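3. Waiting and sitting time in shared workrooms 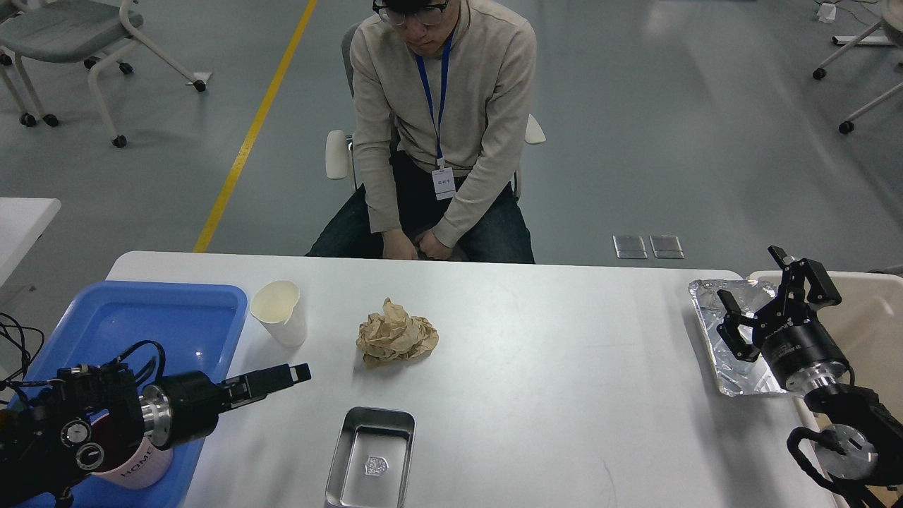
Figure 3. A seated worker at a white table, hands in lap. Postures of this type were coded as "seated, hands idle" (Section 3.2).

3.1 Setting

The observations were carried out at two workplaces, the Skoken site and the Vinham site. Both are single-storey buildings with shared workrooms, and in both the staff spend part of each shift sitting at a table between tasks. The Skoken site has fixed desks along the outer walls and a group of tables in the middle. The Vinham site has no fixed desks, and staff take any free seat when they arrive. Chairs at both sites had armrests and a seat height that could be changed with a lever.

We chose these sites because earlier work on sitting at work has dealt mainly with people who type for most of the day. Staff whose work comes in short bursts have had less attention. They may sit for a long time in total, but the sitting is broken up, and it is not clear that advice written for desk workers suits them.

3.2 Coding of posture

Posture was coded from direct observation at fixed points in the shift. At each point the observer recorded the position of the trunk, the head and the hands. Trunk position was coded as upright, leaning forward or leaning back. Head position was coded as level, lowered or turned. Hands were coded as active, resting on the table or idle, with "idle" covering hands held in the lap or folded against the body. A lowered head was coded in the same way whether or not the person was reading, as the purpose of the posture could not be judged reliably from a distance.

In total, 195 seated periods were coded. Periods shorter than 20 seconds were left out. Where a person stood up and sat down again in the same chair, the two periods were treated as separate.

The coding sheet was adapted from the Duvov seating checklist. We removed the items on footrests, which neither site used, and added an item on whether the person had moved the chair before sitting. Two observers coded a shared set of periods before the main study began. They disagreed most often over leaning back, and the wording of that item was changed before any further data were collected.

3.3 Use of armrests

Armrests were used less than we had expected. At the Vinham site many staff sat with the armrests pushed up against the table edge, and this kept them further from the table than they would otherwise have been. When hands were idle they were more often in the lap than on the armrests. At the Skoken site, where the tables were slightly higher, the armrests fitted underneath and people sat closer in.

Few staff changed the height of a chair before using it. In short interviews held in August, several said they did not expect to sit long enough for it to matter. Others did not know that the lever worked while seated. The same answers were given at both sites, and length of service made no clear difference to them.

Responses to the Santoso comfort scale, which staff filled in at the end of the shift, are reported in Section 4.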